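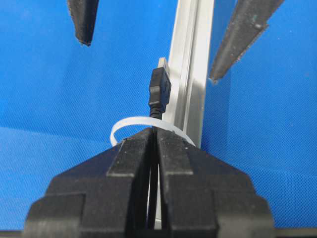

Photo: Ffion Rees

Household Water Use in Carkevness
Year 10 Geography report

Our group wanted to know how much tank water people use over summer, and if they change their habits when the level drops. We sent a survey to 127 households and got 40 back. Most came from the older streets near the harbour, so the newer estate is not well covered.

The average daily use was 412 litres per household. Homes with a lawn used more - the highest figure was 522 litres. We did not ask about pools, and we should have.

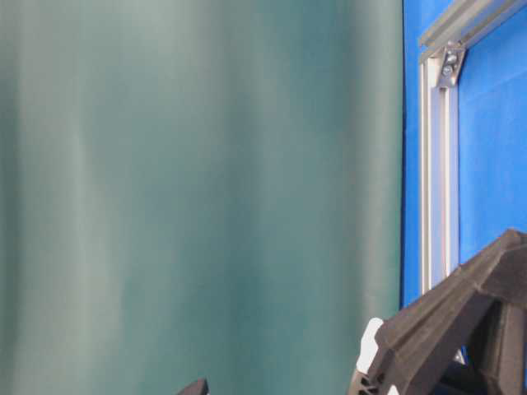
Alun Gough told us that people only look at the gauge once the pump starts sucking air, and that a sign at the shop would do more than another letter from the council.

Several survey answers were close to that. People knew the colour of their tank but not its capacity. Some had guessed, and we left those answers out of the averages.

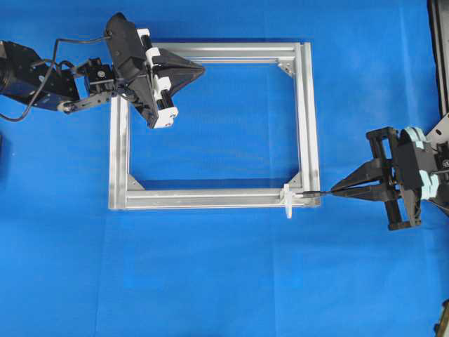 Garden watering was the hardest part to measure. Few people have a meter on the outside tap, so we used the time the hose was running and the flow rate from a bucket test. We plan to repeat the survey in February with a question on pools.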